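Skovaro Recording Pedal, reviewed after a spring of daily use

I put off writing this one because I wanted to be fair to it, and my first week with the Skovaro pedal was not a happy one. By the end of May we had recorded enough demonstrations with it that I think I can say something useful, so pour yourself a coffee, I do tend to go on.

For anyone new to the page, we teach a two-armed robot to handle kitchen things by guiding it through each task over and over and saving every run as an episode. The Skovaro is a foot pedal with three switches: start, keep and throw away. You plug it into the recording computer, tell the software which switch does what, and from then on your hands are free (such a relief if you have spent a winter reaching for a space bar!).

Setup took me 12 minutes, and most of that was finding a long enough cable. The one in the box is fine for a desk and much too short for a work table. The rubber base grips well on our concrete floor, though Nilmini Bandara tried it on carpet at home one Sunday and said it crept away from her all afternoon.

My trouble that first week was the keep switch, which sits so close to throw away that I lost nine good episodes to a clumsy heel. Aniela Ostrowski finally stuck a strip of felt on one of them so we could feel the difference through our shoes, and I haven't lost one to my heel since. For the price, Skovaro should really ship it that way.
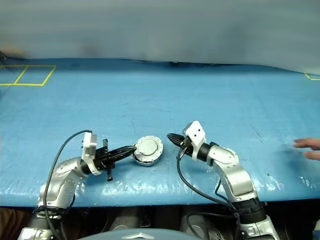
Our lid set is where the pedal earned its keep, up to 400 episodes of it on a good week. Lids are fussy work, and ours is a round metal one that lies flat on a blue tarp, with so little height to it that the two grippers have to come at the rim from either side. You're watching both sets of fingertips the whole time, and looking away to find a key is how you end up with a long stretch of nothing at the front of your recording. With a foot on start, I trim far less.

I also tried the Patwary pedal for a few sessions. It has a nicer click and a sturdier case, but only two switches, so throwing a run away means a double tap, and I never got the rhythm of it. At $59 the Skovaro is the one I'd buy again, felt strip and all. Do order a longer cable at the same time.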